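Play Kitchens, Big and Small: a gallery
Words and pictures gathered by Yuto Hirose

Welcome in! If you have ever stepped on a plastic strawberry in bare feet, you are among friends. I started collecting toy kitchen bits when my daughter was two, kept going after she moved on to bikes, and now have 219 pieces of pretend food spread over more tubs than I care to admit. The gallery is where I put the table set-ups I've enjoyed most, along with notes on what goes with what, what lasts, and where the good colours are hiding.

Only one picture is up at the moment, as I'm rebuilding the page after the old host closed in January. The notes for the other set-ups are all here though, so read away, and the rest of the photos will drop back into their places as I find them on the old drive.

The breakfast tray
A fried egg with a very glossy yolk, two slices of felt toast and a little blue jug. The egg is a Tinitz one and it is my favourite egg of any egg, toy or real. It has a slight wobble around the white, as if somebody had poured it a bit too quickly.

The soup shop
One big pot, a ladle and every vegetable in the house. Kids love a soup shop because there is no wrong order! I have been served carrot and doughnut soup, and a soup that was only lids. Put out more bowls than you think you need.

The picnic rug
Green check rug, wicker basket, sandwiches that come apart in layers. The layers are Bittencourt felt, bought second-hand in a bread bag, and the lettuce has gone fuzzy at the edges in a way that makes it look more like lettuce. I wouldn't swap it for a new one.

Fruit and sauce on the white table
I have a real soft spot for a plain white table. Every colour gets to sing, even the quiet ones, and the pale purples and soft greens that vanish on a timber bench suddenly look gorgeous. It's also the easiest surface to wipe down after a long session, and you can find a dropped berry on it in no time flat.

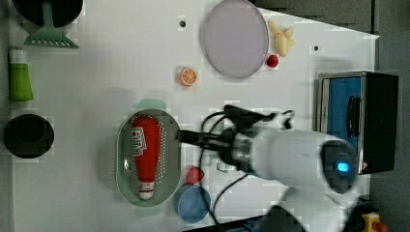

Ketchup in the colander, a peeled banana by the lavender plate, and a mint-green slotted spatula at the ready.

I could go on about that colander for a whole page. Sage green, oval, with a tiny tab at each end, and a sauce bottle lying in it as if sauce were a thing you rinse. That's the sort of kitchen logic I adore. My daughter used to wash the bread. She also drained the tea, and she dried every grape separately with a face washer, and we were usually late for something while it happened.

The banana deserves a mention too. A toy banana with its peel splayed open is a lovely thing to have in a set, and so much more inviting than a closed one. It looks like someone is about to have a bite. If you're choosing between the two at a market stall, go for the peeled one every time, and then go back for the closed one if you've still got change in your pocket.

Orange slices are the other quiet star. A whole orange is just a ball (and will be treated as one, down the hallway, at speed), but a slice with its segments showing is food straight away. You can float it in a cup, prop it on a plate, sell it, or hide it in the pot for the next cook to discover.

The bakery window
Set up on a bookshelf with the books taken out of the middle row. Buns at child height, cakes up top, and a hand-lettered sign that says BREAD NOT FREE. We ran this one for most of a school holiday. Thirty buns sounds like a lot until you open a bakery, and by mid-morning we were selling rolled-up socks as baguettes and nobody complained about the quality.

The noodle bar
Wool, mostly! Thick cream wool cut into lengths as long as my arm, in a deep bowl, with wooden tongs. Add a few felt mushrooms and half an egg. Cut the lengths shorter for little ones, and keep an eye on them while they play, as long strands and small necks don't mix. The tongs are terrific practice for small hands and they make a great clacking noise, which may or may not be a plus at your place.

The tea table
Four cups, four saucers, four spoons, and somehow only ever 3 at a time. The teapot is an Ondero in a dusty pink with a chip on the spout, and it pours beautifully if you put real water in it. Do it outside. I've done it inside and I don't recommend it unless you have a mop you are fond of.

The camp kitchen
A ring of stones, orange cellophane, one blackened old frying pan from the real kitchen and a lot of sausages. Real pans are worth keeping when you replace them. They have a proper weight and a proper clang, and kids can tell the difference straight away. Just go for a small one, and check the handle is tight.

The fish market
Felt fish laid out on a baking tray covered in torn white paper for ice. The flathead has lost an eye and is always sold at a discount. My neighbour's little boy ran the stall one afternoon and wrapped every fish in newspaper, including several that turned out to be bananas.

A few notes on keeping it all going

Storage first, seeing it's what people write to me about the most. I sort by colour. I used to sort by type (fruit with fruit, sauces with sauces) and it was very tidy and very dull. With colour tubs, the red one gives you a tomato, a strawberry, a sauce bottle and a lobster, and that's already a menu. The Skiltar tubs with the clip-on lids stack well, though the lids do get stiff in winter.

For washing, hard plastic food goes in a mesh bag and gets a swish in warm soapy water, then out on a towel in the shade. Squeeze bottles and anything hollow should be checked for a seam, because water gets in and stays in. Felt gets a dab with a damp cloth and that's it. I put a felt pizza through the machine once. It came out a biscuit.

For mixing sets, be brave! Nothing in my tubs matches and it has never mattered. A mint spatula next to a black pot next to a lavender plate is a far happier sight than a boxed set in one colour, and you can build it up bit by bit from op shops, garage sales and the bottom of other people's toy boxes. Scale is the one thing I do watch. If the egg is bigger than the pan, somebody small will be very cross with you.

The visitor counter on the old page had reached 2,836 when it went down, and I was chuffed with every one of them. If you sent me a photo of your own set-up and it hasn't turned up here yet, please send it again with a line about what was on the menu. I'm especially keen on dumplings at the moment, and anyone who knows where to find a decent toy pineapple with the leaves still on, please get in touch.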